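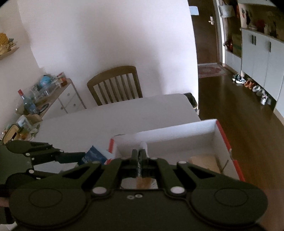
Last updated July 2021. Questions that keep coming in about sending parcels with Clumance. Read this first pls, then write.

## Sending

**How do I book?**

Online or at any drop-off counter. Online is cheaper. You need the full address, a phone number for the person getting it, weight and the three measurements.

**I don't have a printer.**

Fine. Pick "label at counter" when you book. You get a code, show the code, they print it. Works at all counters except Desmet Street, printer there is old and only does receipts. Should be replaced in August.

**What's the size limit?**

Longest side 200 cm. Weight limit 20 kg per parcel. Over that it's freight and we don't do freight. Try Arkell, they take pallets.

**Can I tape two boxes together and send them as one?**

No. They come apart on the belt and then one of them has no label.

**What if I get the weight wrong?**

A little over, we let it go. More than a little, we bill the difference to the card you used, plus a $5 re-weigh fee. Bathroom scales are ok. Weigh yourself holding the box, then weigh yourself without it.

## Packing

**Can I reuse a box?**

Yes, please do. Check the corners. If they're soft the box is done. Pull off or black out old labels, *all* of them, including the little barcode ones on the side. Old barcodes are the number one reason for parcels going back to the wrong city.

**How much padding?**

Enough that nothing moves when you shake it. Crumpled paper is good. For glass or ceramics wrap each piece by itself and leave a gap of a couple inches on every side, filled.

**Does a "Fragile" sticker help?**

Not much. Sorting is mostly conveyor. Pack it like the sticker isn't there.

**What tape?**

Brown or clear packing tape, 2 inch wide or more. No masking tape, no string, no gift ribbon. Tape the bottom seam twice. Duct tape is OK but labels don't stick to it well.

**One small thing in a big box, is that a problem?**

You'll pay for the big box. Price goes by size or weight, whichever comes out higher. Use a padded mailer or a smaller box if you've got one.

**Bottles?**

Sealed, bagged, upright, padding all round. No alcohol at all, we don't have the license. No nail polish, no perfume, no aerosols.

## Things we can't take

- Anything with a loose lithium battery. Battery installed in the device is ok, switched off.
- Cash, gift cards, passports
- Fresh food. Cookies and candy fine, cheese no
- Live plants. Seeds are ok inside the country
- Paint, glue in tins, lighter fluid, matches

Not sure? Ask before you drop it off. If it gets pulled at sorting you pay for the trip back.

## Tracking

**My tracking says "Label created" and nothing else.**

Means we haven't scanned it yet. If you dropped it after the last pickup it gets scanned next working day. Still the same after two working days, send us the drop-off receipt.

**Where does the delivery date come from?**

Software called Predico. It looks at the route and guesses. It's an estimate and it changes. Holidays throw it off badly, we know.

**"Delivered" but I dont have it.**

Check with neighbors, side door, the mail room if you have one. Then look at the delivery note in your account, there's usually a line from the driver. Nothing? Open a claim, see below.

**Can I change the address after sending?**

Until it's out for delivery, yes, once. Same city only. Different city means return and rebook, sorry.

## Claims

**Something arrived broken.**

Keep everything. Box, padding, the broken pieces. Take photos before you throw anything out: outside of the box, the label, inside, the item. Without a photo of the outside we usualy can't pay.

**How long do I have?**

Five working days from delivery for damage. For lost parcels you can claim as soon as tracking has sat still for ten days.

**How much is covered?**

$200 is included on every parcel. You can buy more when you book, not afterward. We need proof of what the item cost. Receipt, bank statement, order email, any of those.

**Who files, me or the seller?**

Whoever paid for the shipping. If you bought something online, that's the seller. We can't open a claim for the receiver, please don't call about this one.

**Who do I talk to?**

Claims desk is Yurii Kostiuk, extension 2354. Mornings are best. Leave the tracking number if you get voicemail, and say it slowly. No tracking number, no call back.

## Other

**Do you sell boxes?**

Small and medium at the counters. Large ones run out, call first.

**Do you pick up from home?**

Yes for an extra fee, shown when you book. Someone has to be there to hand it over. Driver waits a few minutes, then goes.

**Business account?**

Form is at the counter. Takes a week or so to set up. Monthly bill, same size limits as everybody else.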